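Review: Himum wrist camera and tool plate kit, fitted to a bench cell

The Himum kit covers the join between an arm and whatever you bolt to the end of it: a tool plate, a wrist camera on a short bracket, a cable clamp and a bag of hex screws. We paid $339 for it in April and have fitted it on a cell that does packing and unpacking trials on soft-covered tables. I set the cell up and do the fortnightly service, so most of what follows is about fitting and upkeep. 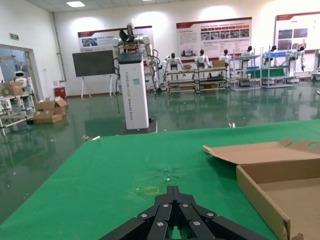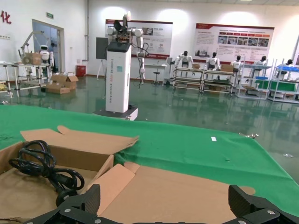
Wrist view over the green bench, open carton within reach.

Fitting took nearly 2 hours, most of it spent on cable routing. The plate itself went on without fuss. Dowel holes were true, the screws were the correct length, and the printed torque table matched the hardware in the bag. The older Lultden plate we took off had slotted holes and crept under load. This one locates on two dowels and comes back to the same position after a tool change, close enough that I no longer re-teach the approach point each time.

The bracket is less well thought out. It holds the camera low, so the fingers take up a fair part of the lower view. For carton work I can live with that, as you want the tips and the near flap visible together. For anything tall, order the longer Bostley bracket, which shares the bolt pattern. The tilt joint has no detent – scribe a witness mark across it once you're happy with the angle, or you will be guessing after the first knock.

Calibration is done from a printed target taped flat to the bench. The Himum routine asks for 5 poses and rejects a poor one straight away with a legible error. On a mat or cloth, put a rigid board under the target first. My first attempt was on bare cloth and the residuals were poor.

Service items to date:

Grip pads: wipe down, check edges for lifting.
Finger screws: check at each service. One joint screw had backed off slightly by the second check. Medium-strength threadlocker fixed it.
Cable clamp: the liner is hard plastic and marks the sheath. I substituted a strip of neoprene.
Lens: microfibre only. Cardboard dust settles on it quickly.

Spares come through Mwaipopo, who were prompt with a replacement clamp but don't stock the dowels separately.

Worth the money for the plate alone. The bracket needs a revision, and a metric key of decent quality should be in the box instead of the soft one supplied.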